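The big soft toy sort-out, part one

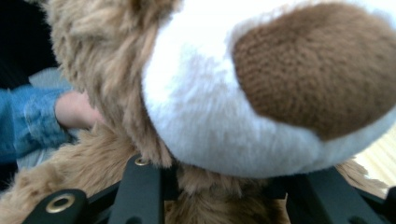
Posted by the tired one at Prindbridge | filed under: Home, Clearing out | 6 comments

Quick one tonight, tea is in the oven and I've got till the timer goes.

So. The soft toys. We've been putting it off since we moved and the pile in the back bedroom had got to the point where the door only opened halfway. August was meant to be the month. It's nearly over and I've done one and a half bags, which is more than I'd done in July.

Started with the big shaggy ones as they take up the most room. Long tan fur, white muzzle, brown nose with that nubbly towelling sort of feel to it. I'd forgotten how much fur there is on these. It gets everywhere, up your sleeves, in your mouth. Had to stop and find the clothes brush, then couldn't find the clothes brush, then used the dog's old one (washed!) and it did a far better job anyway.

What I've worked out so far:

Short fur is easy. Damp cloth, tiny bit of wool wash, wipe the way the pile lies and leave it alone. Muzzles, tummies, paws, all fine.

Long fur is a pain. Brush it dry first, from the ends, like you would a child's hair. If you wet it before getting the tufts apart you end up with felt. Ask me about the rabbit.

Noses want looking at seperately. The looped fabric ones hang on to dust and crumbs, so an old toothbrush, dry, small circles. Don't soak them. I did that once and the brown ran into the white and it never came out.

I tried the Brilura fabric foam on the first lot. Smells nice, bit sticky after. Went back to wool wash.

Drying is the slow bit. Airing rack on the landing, turned morning and night, two days for the fat ones. No tumble dryer, I don't care what the label says – the stuffing goes to one end and you've got a toy with a flat head.

Then the keep or go question, which I was dreading. We've gone for one box. A Skedport crate, the big one, 300 mm deep, lid has to shut without sitting on it. Anything that doesn't fit goes to the Moroz Street sale or to be passed on. The shaggy ones are a problem for the crate as you'd guess, one of them is half the space. Haven't decided. Keep picking it up and putting it down again. It's such a good face.

There must be some 200 of them all told, if you count the little ones off keyrings. Where do they come from? I have bought maybe ten in my life.

Next time: the bag of dolls clothes, and the smell in the bottom draw that I'm pretending isn't there.

Timer's gone. If anyone has a way of getting biro off white fur please put it in the comments, I've tried milk and I've tried hairspray.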